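Filed under: Short Fiction

The ferry to Oveck left at six, and Kiran Goel was the only passenger who had brought a ladder. He tied it to the rail with a bungee cord and sat down next to it. The man across from him looked at the ladder for a while.

"Roof?" the man asked.

"My uncle's house. He left it to me."

"Thakur's place?"

"You knew him?"

"He owed me 400 dollars," the man said. He held out his hand. "Ravindra Dhillon. I'm not asking for it."

Kiran didn't know what to say to that, so he shook the hand. They drank coffee from the machine and watched the mainland get smaller. Dhillon said the chimney was sound but the north side had been leaking since September of the year before. Umesh had put a tarp on it and weighed the tarp down with paint cans.

The house was up the hill from the landing. The key worked on the third try. In the kitchen there was a calendar, a radio and a drawer full of unpaid bills, the largest for 921 dollars.

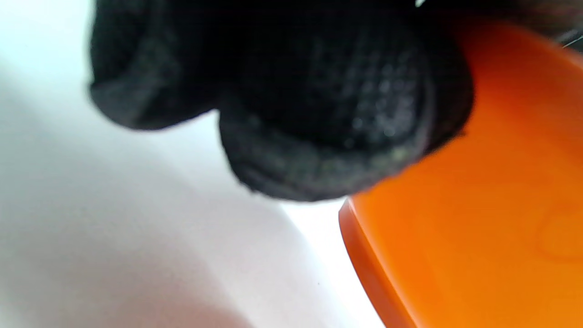 His uncle had never thrown out a glove. Kiran found them in the pantry, in a flour bin, none of them matched. He picked out a black knit one that fit and went up the ladder. By noon there were tiny pale specks scattered over the fabric, and when he curled his fingers they stayed in the knit. He didn't brush them off. He moved the first paint can and looked under the tarp.

Dhillon came up the road at two with a box of nails.

"Add it to the 400," Kiran said.

"All right," said Dhillon, and held the ladder.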